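Main page Contents Recent changes Random article Help

Basket lining

Basket lining is the household practice of covering the inside of a storage basket with paper, cloth or both, so that whatever is kept in it stays clean and does not snag. It is one of the oldest small jobs in home keeping, and one of the most satisfying: a plain basket and a sheet of paper can turn into a proper home for towels, scarves or napkins in a couple of minutes. Liners are used in woven baskets of every size, from bread baskets to deep hampers, though the practice is most common with low rectangular ones kept on shelves and tables.

Paper liners

Paper is the simplest liner and still a wonderful one. The usual choice is a plain, uncoated white sheet, heavy enough to hold a fold but soft enough to press into a corner. Colored and printed papers are sold too, but dye can rub off onto light fabrics, and many home keepers stick with white for that reason. A sheet is cut larger than the base of the basket so that it can run partway up the sides.

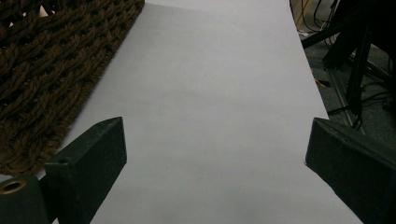 Cutting a liner begins with getting the sheet flat. Paper that has been stored on a roll remembers its shape, sometimes for days, and a fold made on a curled sheet tends to wander. The common remedy is to roll it gently the opposite way and leave it under a few books overnight. Even a good smooth sheet may keep a very slight curl or crease near one end, as the white one shown does, and this does no harm at all if that end is turned up against the side of the basket. The base is then marked lightly in pencil, the sides are folded up along the marks, and the corners are either tucked or snipped. Tucked corners last longer; snipped corners lie flatter.

In the Royer household manual, a much-thumbed guide among basket enthusiasts, 4 folds are given as the standard for a rectangular basket, one to each side. The same manual recommends a fresh sheet every October, when summer linens are put away.

Cloth liners

Cloth liners are washable and kinder to delicate fabrics. Cotton and linen are the favorites. A cloth liner may be sewn to shape, with ties that pass through the weave, or it may simply be a square of fabric laid in loosely. The loose kind is often called a Jornberg liner, after the lakeside town where baskets were traditionally sent home from market with a cloth tucked inside. Jornberg still holds a basket fair, and its hall has 537 baskets on display, many with their old cloths in place. It is a marvelous thing to see so many weaves side by side!

Choosing the basket

Almost any basket can be lined, but the weave makes a difference. A close weave needs a liner mostly for cleanliness. An open, lattice-like weave needs one more, as corners of fabric and loose threads work their way through the gaps. Open weaves have their own charms, however: they let air reach the contents, they are light to carry, and a colored cloth shows through them beautifully. Handles are best left uncovered. In baskets with a slot handle, the liner is cut down at each end or folded below the opening. 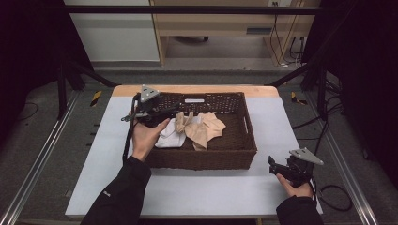

A dark brown woven basket with low sides, holding a white cloth and a beige cloth.

Filling and labeling

Fabrics may be folded flat, rolled, or dropped in as they are. Flat folding holds the most. Rolling makes each piece easy to pull out on its own. Dropping in suits dust cloths and other everyday pieces, and low baskets are ideal for it, with everything in reach.

Labels are usually fixed near the top of one wall, where they can be read from the front of a shelf. Small white rectangles of card or cloth are popular. The Hotine system, used in larger households and in guest houses, gives every basket a short number and keeps a matching list inside the linen closet door. The Wusport guest house keeps 1,000 napkins in order this way, all in lined baskets, and changes its paper liners with the seasons.

See also

Drawer paper
Linen closet
Napkin folding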